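Getting the household papers in order

The winter session at the Punuvville Neighbourhood Centre was on household papers, and enough people asked for the notes that we are running them here. They are general notes only. For anything to do with wills, tax or a dispute over property, talk to a solicitor or an accountant.

Most of us have papers in more places than we think. There is the drawer in the kitchen, the shoebox on top of the wardrobe, the glovebox of the car and, for a lot of people, a garden shed. Sheds are the worst of these. Silverfish and damp will go through a box of paper over a couple of wet seasons, and the old houses on the Follano side of town are damp enough inside without going out the back.

Start by bringing everything to one table. Don't read it yet. People who start reading get as far as the first bundle of letters and then it is lunchtime. Make piles by what the paper is about: house, car, money, health, family, appliances, everything else. The last pile will be the biggest, and that's fine for a first go.

The house pile should have the title or lease, rates notices, insurance, and receipts for building work. Keep receipts for work done on the house for as long as you own it, and after that until your accountant says they can go. Plans and permits stay with the house. If you have had a plumber or electrician in, keep the compliance certificate, as a buyer may ask for it years later. One household at the session had paid 80 dollars for a copy of a drainage plan and found the original the week after, folded inside a street directory.

The money pile is usually the tallest. Bank statements can mostly be fetched online now, but check how far back your bank goes before you shred anything. Some accounts that have been closed can't be looked up at all. Superannuation statements are worth keeping, one for each year, and so is anything that shows a beneficiary nomination. Those nominations can lapse, so look at the date on yours.

For tax, keep the return, the assessment notice and whatever supports the deductions. Thermal receipts from the supermarket and the hardware fade to nothing, sometimes within the year. Photocopy them or take a photo, and write on the copy what the item was for.

Health papers are harder. Keep vaccination records, specialists' letters, a current list of medicines and scripts, and the results of anything you are still being followed up for. An advance care directive should be somewhere another person can put a hand on it at two in the morning. A copy on the side of the fridge is a perfectly good place for it.

In the family pile go the birth, marriage and death certificates, citizenship papers, passports, and the will or a note saying which solicitor holds it. Don't staple or pin anything to a will. Marks from a staple or a rusty clip can raise questions about whether a page has gone missing. Use plain envelopes, and write on them before the paper goes in so the pen doesn't press through.

Appliance manuals can nearly all go. The makers have them online, and you probably no longer own the bread maker. Keep the warranty and the receipt together for anything still covered.

Some notes on storage. Hanging files are good for papers you use every month. For the rest, a flat box or a drawer will do, kept off the floor and away from an outside wall. Plastic sleeves are handy, but the cheap soft ones stick to print over time, so don't put photographs or certificates in them. Rubber bands perish and leave a brown line. Cotton tape costs very little - the haberdashery in Mansour Street sells it by the metre.

A fire-resistant box is worth having if you can afford one. Read the label before buying, because plenty of lockable boxes are only made to keep people out. Heavy ones should be placed where they are going to stay before they are filled. A ream of paper is heavier than it looks, and a box holding 1000 sheets is no fun to carry down a hallway.

Scanning came up more than anything else. A phone is good enough for most papers if you put the page flat near a window and stay out of your own light. Name each file with the year first, then the subject, so they line up in order by themselves. Keep one copy at home and another somewhere else, such as with a son or daughter interstate. A scan does not replace an original certificate, and you may still be asked for the paper one.

Then there is shredding. Anything with an account number, a signature or a date of birth should be shredded. The centre's shredder can be used on Sunday afternoons between 2 and 4, and takes a few pages at a time. Please pull out the staples first. If you have more than a boxful, the Herier depot has a locked bin for document destruction. Ring ahead and ask what they charge, as it goes by weight.

Finally, write a single page that says where everything is. List the accounts (no passwords), the insurer, the solicitor, the doctor, and which drawer or box holds what. Put the month at the top, give a copy to someone you trust and go over it again each June when the insurance renewals come in.

The centre has 100 printed copies of the blank one-page list at the front desk, free to take.

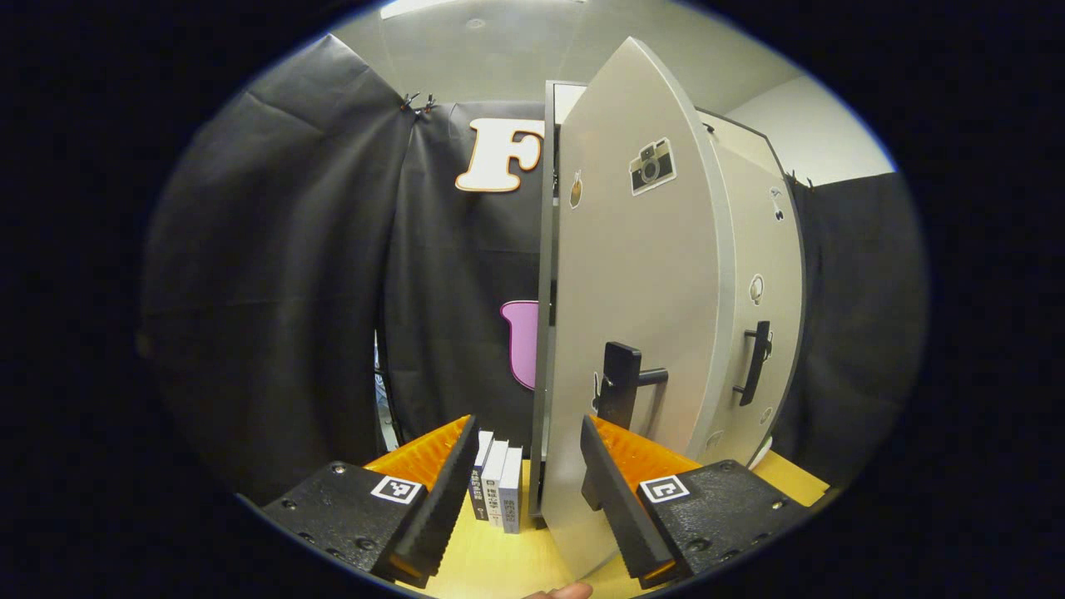

There is a large-print version as well, in the rack beside the bus timetables. If the rack is empty, ask at the desk and another will be run off while you wait.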